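Serviceportal Tagungs- und Pausenversorgung
Vorgang Nr. 281
Betreff: Teebox im Besprechungsraum Vuvomus — Fächer ungeordnet, Beutel verklemmen, Deckel schließt nicht bündig
Kategorie: Ausstattung / Verbrauchsmaterial
Priorität: niedrig
Eröffnet: 12. Mai 2020
Gemeldet von: Mylene Galang, Empfang
Bearbeitung: Tormod Backlund, Hausservice

Eintrag 1 — Meldung (Galang)
Die Teebox im Besprechungsraum Vuvomus ist in der vorliegenden Form für Gäste nur eingeschränkt nutzbar. Volle und leere Umschläge liegen durcheinander, einzelne Beutel lassen sich nur schwer aus den Fächern ziehen. Der Deckel steht im geschlossenen Zustand an der Vorderkante leicht ab. Um Prüfung und gegebenenfalls Ersatz wird gebeten.

Eintrag 2 — Rückfrage (Backlund)
Bitte teilen Sie mit, ob es sich um die Box aus der Lieferung der Firma Jultico vom Februar handelt und ob der Deckel auch bei vollständig geleerten Fächern absteht. Bis zur Klärung sollte die Box nicht nachgefüllt werden.

Eintrag 3 — Antwort (Galang)
Es handelt sich um die Box aus der genannten Lieferung. Mit geleerten Fächern wurde der Deckel bisher nicht geprüft. Nachgefüllt wird vorerst nicht. Für Gäste steht ersatzweise die Dose aus dem Raum Bakilana bereit.

Eintrag 4 — Prüfung der Umschläge (Backlund)
Die Umschläge wurden einzeln entnommen und auf Inhalt geprüft. Als Sitzfläche für die Beutel ist laut internem Datenblatt eine Fachtiefe von 70 mm vorgesehen. Hochkant eingesetzte Umschläge können darüber hinausragen und beim Schließen gegen den Deckel drücken. Zu den weißen Umschlägen ist zu vermerken, dass sich gefüllte und leere von oben betrachtet kaum unterscheiden lassen. Eine Sichtkontrolle allein genügt daher nicht.
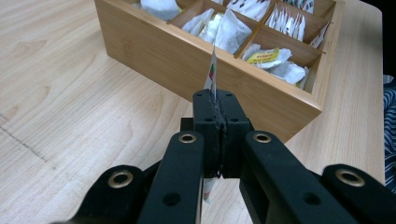 Abb. 1: Weißer Teebeutelumschlag mit kleinem rot-grünem Aufdruck, hochkant vor der Teebox aus Bambus.

Leere Umschläge sind zu entsorgen und nicht in die Box zurückzulegen. Gefüllte Umschläge mit geknickter Oberkante dürfen weiterverwendet werden, sofern die Hülle geschlossen ist. Beutel mit offener Hülle gehen in die Teeküche und werden dort vorrangig verbraucht.

Eintrag 5 — Prüfung von Deckel und Einteilung (Backlund)
Der Deckel wurde mehrfach geöffnet und geschlossen, zunächst mit Inhalt, anschließend ohne. Bei leeren Fächern liegt er bündig auf. Ein Verzug des Holzes ist nicht feststellbar, die Beschläge sitzen fest. Die Ursache des Abstands liegt somit in der Befüllung, ein Gewährleistungsfall gegenüber Jultico besteht nicht.

Auch die Trennstege wurden geprüft. Sie sind dünn ausgeführt und geben bei seitlichem Druck nach. Überfüllte Fächer engen dadurch das Nachbarfach ein, woraus sich die gemeldete Schwergängigkeit erklärt. 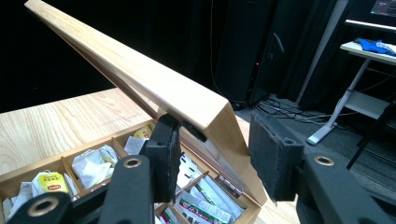
Abb. 2: Teebox mit geöffnetem Deckel; in den linken Fächern ein gelbes Päckchen Lipton, daneben zerknitterte weiße Hüllen.

Die zerknitterten Hüllen beanspruchen mehr Platz als glatt eingesetzte Umschläge und sind als Erstes zu entfernen. Für die Sortierung gilt künftig: eine Sorte je Fach, Aufdruck nach vorn, Umschläge senkrecht und ohne Pressung. Die Gesamtmenge wird auf rund 40 Beutel begrenzt.

Eintrag 6 — Rückmeldung (Galang)
Die Regelung wurde am Empfang bekannt gegeben. Es wird gefragt, ob Beutel der Marke Prikley weiterhin in derselben Box angeboten werden können. Deren Umschläge sind breiter als die übrigen und müssen bislang schräg eingesetzt werden.

Eintrag 7 — Stellungnahme (Backlund)
Beutel der Marke Prikley sind getrennt anzubieten. Hierfür werden 2 offene Schalen aus dem Bestand der Teeküche bereitgestellt. Ein Zuschneiden oder Versetzen der Trennstege wird nicht genehmigt. Die Innenseiten der Box sind bei jeder Neubefüllung trocken auszuwischen — Reinigungsmittel sind wegen des Teegeruchs nicht zu verwenden.

Status: in Beobachtung
Offene Punkte: Ausgabe der Schalen an den Empfang; erneute Kontrolle des Deckels nach der nächsten Befüllung; Anpassung der Bestückungsliste für den Raum Vuvomus.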